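Chapter 4
What Does a Room Do to the People in It?

Most of us have been told at some time that a colour can change how we feel. Blue calms, red excites, yellow cheers, and green is good for the eyes. Paint firms print it on the back of their colour cards and magazines repeat it every spring. By the time a claim has been passed round this often it is hard to find anyone who remembers hearing it for the first time, and harder still to find anyone who remembers asking for the evidence.

This chapter asks for the evidence. It is about the study of indoor spaces and behaviour, and it begins with a warning. The field has some good work in it and a great deal of weak work, and the weak work travels further.

Take the Tanoli study, which you will meet again in section 4.2. Staff at an insurance office in Tanoli were moved from a cream room to a blue one, and were asked a month later whether they felt calmer. Most said yes. The result was picked up by the trade press and is still quoted in sales talks. What is usually left out is that the blue room was on the quiet side of the building, that the staff had been told what the move was for, and that the move came in August, when there was less to do. Any of these might explain the answers. So might plain good manners - people who have been given a freshly painted room tend to be polite about it.

Ditte Kvaran, who went back over the Tanoli figures some years later, put the trouble in one sentence: "They changed everything and thanked the paint." Her own attempt used a better plan. She had 1000 people fill in the same short form, 500 of them in a blue room and 500 in a cream room of the same size, with the same chairs and the same lamps, and told none of them what was being tested. The gap between the two groups was so small that she would not call it a gap. Her paper was read by far fewer people than the first one.

You may object that a form is a poor way to measure calm, and you would be right. We have no simple gauge for it. Heart rate moves for many reasons, and what people say about their mood depends on who is asking. But this objection cuts both ways. If calm is too slippery to measure, then nobody is entitled to say that blue walls produce it.
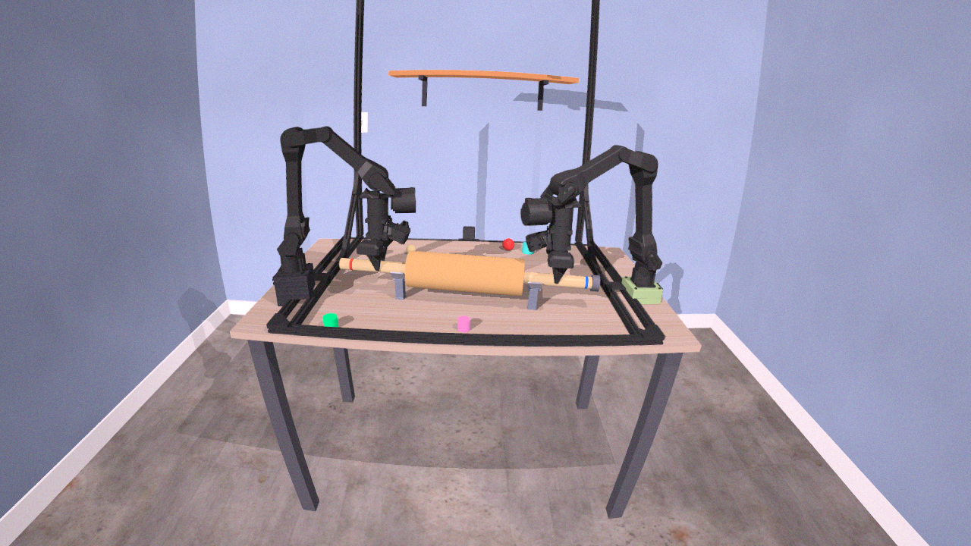
Figure 4.1 A room with pale blue walls, computer rendering. Source: Westinia Interiors Archive, accessed 10/22/21.

Look at Figure 4.1 and write down, before you read on, what mood you think such a room would put you in. Then ask where your answer came from. Was it the walls, the grey floor, the size of the place, or the fact that you have just spent a page reading about blue? A rendered room has a further problem as test material. It has no smell, no draught and no noise from the corridor, and a person looking at it on a page is sitting in some other room altogether. A good many published studies used pictures of this sort and then wrote their findings up as if people had been inside.

None of this means that rooms have no effect on us. Noise does, and the studies on it agree fairly well with each other. Heat does. Poor light makes close work harder, as anyone who has threaded a needle at dusk can tell you. These effects are dull and well supported. The exciting claims, about colour, curved walls and the height of ceilings, tend to rest on one or two small studies and a lot of goodwill.

There is also the question of who pays. The well-known Flaltera report on "healing shades" in clinics was paid for by a company that sold the shades. That does not make it false, but it is a reason to read the methods section twice. When the clinic at Cultulgate tried the same scheme, patients went home no sooner than before. The report was reprinted anyway, and the publisher plans a new edition for 2026 with the Cultulgate result moved to a footnote.

In the sections that follow we shall take the main claims one at a time. For each, you should ask what was compared with what, whether the people taking part could guess the purpose, and whether anyone has done the work again. Section 4.1 starts with noise, where the ground is firmest. Colour comes second, and you may want to keep your notes on Figure 4.1 to hand when you reach it.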